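4.2 Reactions to unannounced interface changes

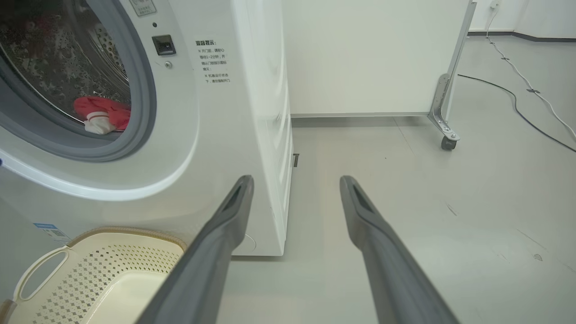 Figure 3. Front-loading washing machine with a red garment at the lower edge of the drum.

The second part of the study looked at what people do when a phone app they use often has changed its menus after an automatic update. We used Skornel, a file transfer app that moved most of its settings from a side menu to a bottom bar in its October release. Participants had the older version on their phones for at least a month before the change. None of them were told that an update was coming.

Of the 72 people who started the study, 64 completed both interviews. The others changed phones or stopped answering messages. Interviews were held by phone and coded separately by two members of the team, Baran and Michalski. Where the codes differed, the two coders read the transcript again together and agreed on one code. This produced 169 coded statements about the update.

The largest group of statements concerned finding things. People knew what they wanted to do but did not know where the command had gone. Several went through every tab in order. Others typed the old menu name into a search engine and landed on help pages written for the earlier version, and a few of them assumed that the function had been removed. One participant had paid for Gridimitz, a competing app, before noticing that the transfer history was still in Skornel under a different name.

A smaller group of statements dealt with consent. These participants were less bothered by the new layout than by the fact that it had arrived overnight. "I went to bed with one app and woke up with another," said one. Many did not know that automatic updates were switched on, and some blamed the phone maker for a choice made by the app's developer. Similar confusion was reported in the Flidov survey, although the people in that survey were older and used fewer apps.

The third group mixed the update with questions of price. The new version showed the plan name on the first screen, and users of the free plan took this as a sign that their free period was about to end. The free plan had no time limit in either version. The wording on the screen ("Your current plan: Free") did not say so, and the help article that did was three taps away.

We found no clear link between how long a person had used the app and how strongly they objected to the change. Frequency of use mattered more. Daily users complained more in the first interview, but by the second most of them could describe the new layout correctly. Occasional users were still looking for the old menu. Kozłowski describes the same pattern for desktop software and attributes it to practice alone. Our interviews do not rule that out, but daily users were also more likely to have opened the release notes.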